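In Praise of the Thing With No Home

Every office I have ever loved has had a table with nothing important on it. I mean a cup, a small object whose purpose only one person knows, maybe something shiny that came in a box and never went back into it. I have worked in four offices over the years, two of them handsome and two of them not, and I could rank them for you in order of happiness just by telling you what people were allowed to leave lying around.

I bring this up because the tidy desk is having another of its moments. A few weeks ago the place where I rent a seat, a shared workspace on the second floor of the old Tanthorpe building, sent round a note proposing what it called a clear surfaces policy. At the end of the day everything goes in a locker or goes home. Cups to the kitchen. Chairs pushed in. The note was polite and even kind, and I read it with a sinking heart.

I want to make the case for the other side, and I want to make it cheerfully, because I love this subject and I think the lovers of clutter have been too sheepish about it for too long!

Start with the cup. A cup on a table is the most hospitable object in any room. It says that a person sits at this spot and drinks something while thinking. When I came to look at Tanthorpe for the first time I had already seen two other places that week. One of them was gorgeous, all pale oak and glass, and there wasn't a cup in it. I couldn't work out where I would put myself. At Tanthorpe somebody had left a mug beside a half-finished crossword and I signed up before I had seen the bathrooms (which are fine, by the way, a bit cold in November).

Then there are the big things, the ones that never fit. Shared rooms collect bulky equipment the way coat pockets collect receipts. It gets parked against a wall for a day and the day turns into a season, and after a while people start giving directions by it. We had an enormous dead photocopier at my old job at Henriques, and for years new staff were told to turn left at the copier. When it was finally hauled off, people kept turning left at it. I still think of that corner as belonging to the copier, and I haven't worked there in ages.

I am fond of shelves with small stuff on them too. Give me a rack with cubbies, filled however people like. Closed cabinets are wonderful for tax records. For everything else I want to see it, because half of what I have borrowed in my working life I borrowed because I happened to spot it from across the room: a stapler that could get through thick card, a roll of proper tape, once a very good book on bridges that I kept for far too long.

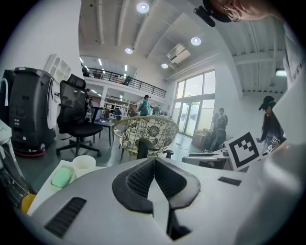 White tabletop, white cup, a mesh-back chair, and shelves of small things at the back.

My friend Margarida Cunha disagrees with nearly all of this, and she is no fool, so let me give her side properly. She shares a studio in Curno with a couple of other people and they clear it every single evening. She told me she timed herself for two weeks last year and that walking into a bare room in the morning got her started 22 minutes sooner. She also says that clutter is never shared out evenly. One person's charming cup is another person's washing up. When I protested, she asked me who had cleaned the last mug I found charming, and I didn't have an answer.

That one stung, and I have thought about it a lot. She's right about the washing up. If you leave a cup overnight you should be the one who washes it, and if it has grown anything you should wash it twice and bring in cookies. I have no quarrel with a rule like that. I would sign it.

But a rule about dirt is a different animal from a rule about evidence. What the clear surfaces people want, I think, is a room that looks the same whoever has been in it. They talk about fresh starts. I don't want a fresh start every morning! I want to come back to where I was. I want my chair at the height I left it and turned at the angle I left it, a little away from the desk, because that is how I got up from it when I finally understood the paragraph I was stuck on. An office chair that has been pushed in square looks to me like a chair in a showroom. One that's standing out in the floor somewhere, facing nothing in particular, has had somebody in it.

And the furniture doesn't have to match either, while I'm at it. Let there be a white table and a dark table. Let one of them be too small for anything except a plant and some pens. The mismatched rooms I've known were put together by people solving one problem at a time, somebody needed a surface and found a surface, and you can feel that good sense in a room the moment you walk in. Our own Tanthorpe floor is 576 square feet and I doubt any two tables in it were bought in the same year. I adore it.

There is money in this too, of course. The management tells us that a cleared room is easier to show to new members and easier to rent out for evening events. The figure I heard was 300 dollars for an evening, and I understand why that's tempting when the heating bill arrives. I would only say that the people who come to look at a workspace are picturing their own days in it. Show them some life. Show them the corner where things pile up. A few will run, and they would have been miserable with us anyway.

I should admit that I have a limit. There was a winter at Dilthorpe, my first shared office, when the piles on the windowsill got so high that we lost the afternoon sun, and a colleague and I spent a whole Friday taking it down. We found a pair of ice skates and a fondue set. We also found the good scissors, which had been missing long enough that two of us had bought new ones. So yes, have a big clear-out now and then, and order lunch in for it, and let everyone claim what's theirs. Once a season seems right to me. It's the nightly version I can't get behind, the sweeping away of every trace at six o'clock as though we ought to be embarrassed at having spent the day there.

The vote at our place is next week. I've asked for one amendment, that each of us may keep up to three things out overnight, clean, of our own choosing, no explanation required. Margarida thinks I'll lose. She has also, I noticed when I visited on Tuesday, got a small brass frog sitting on the end of her workbench, and when I asked about it she said it was a paperweight. There wasn't any paper.

My three will be the blue mug, the dictionary and the lamp.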